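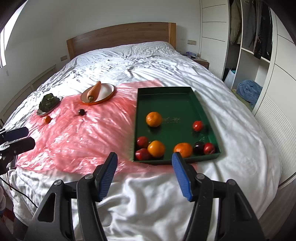
A green tray of fruit on a white duvet.

The Erkport Film Festival is an annual festival of feature and short films held in the harbor town of Erkport. It takes place over nine days in December and is organized by the Manole Foundation, which also runs a small film archive in the town. The festival is best known for its main competition, open only to directors presenting a first or second feature, and for its practice of publishing the reports of its selection panel after each edition.

History

The festival grew out of a winter film club that met in the former customs hall on the Erkport waterfront. The club showed rented prints to its members and had no competition. When the hall was converted into a public cinema, the Manole Foundation took over the program and opened it to submissions from abroad. The first edition under the present name consisted of 16 films, most of them from neighboring countries, and awarded a single prize decided by audience vote.

A jury was introduced at the third edition. In the same year the organizers leased a second screen in Farkusby, a village across the bay, to meet demand for evening tickets. The ferry timetable was extended during the festival, and the late crossing has remained part of the schedule. Screenings in Farkusby are limited to films outside the main competition – an arrangement dating from a year when fog stopped the ferry and a jury screening had to be repeated.

The festival was originally held in early fall. It moved to December after several distributors complained that the old dates clashed with larger events, making it difficult to obtain prints. Attendance fell in the first year after the move and recovered in the second.

Program

The program is divided into a main competition, a short film competition, a section for restored films, and an out-of-competition section called Open Water. A recent edition presented 107 films in all, the largest number to date. The main competition is kept to 16 titles, and no country may be represented by more than two of them as principal producer.

The restored section draws partly on the holdings of the Manole Foundation. Silent films in this section are shown with live piano or organ accompaniment in the customs hall, where the first screening of the day begins at 10 a.m. Open Water has no fixed format and has included television episodes, filmed theater and works in progress.

Selection and submissions

Films may be submitted by their directors, producers or national film bodies. Submission by a national body carries no special weight, a point stated in the regulations after a disagreement in which an entire slate of officially sponsored titles was declined. Critics in the country concerned were divided. Some columnists described the decision as a slight to a major film industry, while others argued that the sponsored titles had been chosen for their commercial record and did not reflect the work of younger directors. Two independent films from the same country were accepted at the following edition, both entered by their own producers.

Since that dispute, the selection panel has published a short report on each edition. The reports give the number of entries from each region and summarize the reasons most often recorded for refusal. Individual rejected films are not named.

Awards

The main prize is the Pekodus, named after the rock at the entrance to Erkport harbor. It takes the form of a cast bronze weight and is accompanied by a grant toward the director's next film. The jury also awards prizes for screenplay, cinematography and performance. Since the fifth edition there has been one performance prize, open to all actors regardless of gender or size of role.

The audience prize is older than the Pekodus and is still decided by paper ballot. Films must receive at least 50 valid ballots to be considered. The two prizes have gone to the same film on only a few occasions.

Reception

Trade coverage of the festival has generally been favorable toward the restored section and more mixed on the main competition. Reviewers have praised the attention given to new directors but have questioned the restriction to first and second features, which excludes filmmakers at a stage when funding is often hardest to secure. The organizers have twice considered admitting third features and have kept the rule unchanged.

Accommodation in Erkport is limited, and many visitors stay in Farkusby or in private rooms let for the season.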